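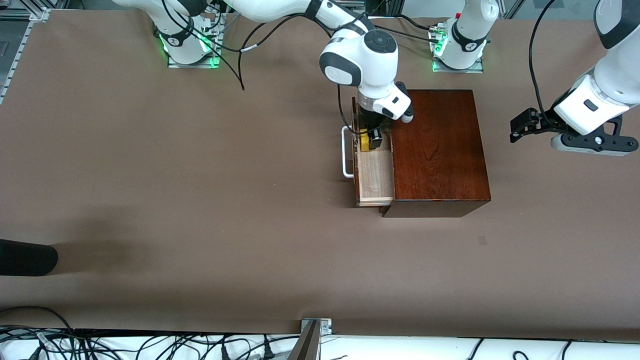 Drawer task, two-arm cell. Small yellow object in the open drawer.

Call for participants: household chore benchmark, Drellar test site

Katedura is seeking 15 paid operators for a study of whether robot arms can do ordinary household chores to a useful standard. Opening a drawer and taking out one small item is among the simplest tasks on the list. It is still not dependable enough to sell to anyone, and the study is meant to measure the gap.

Operators guide the arms by hand controller through a set list of 124 chores – drawers, cupboard doors, folding, sorting – and score the unattended attempts that follow. Each operator completes seven sessions between February and April. Scores are entered in Cestovari, our logging software. Training is provided.

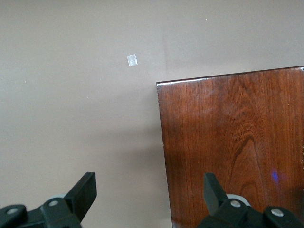 Wrist view, gripper open beside a glossy wood surface.

You will need:
Normal or corrected vision, including colour vision
Steady use of both hands while seated
Written English adequate for short fault notes

Robotics experience is not required. Cleaners, shelf stackers and home care workers are encouraged to apply. Current employees of Kowalchuk are not eligible.

Payment is $478 on completion of all sessions, with partial payment for early withdrawal. Travel is not covered. Sessions start at 9:30 a.m.

Apply using the form on the Katedura website, listing your availability and any chores you do for a living.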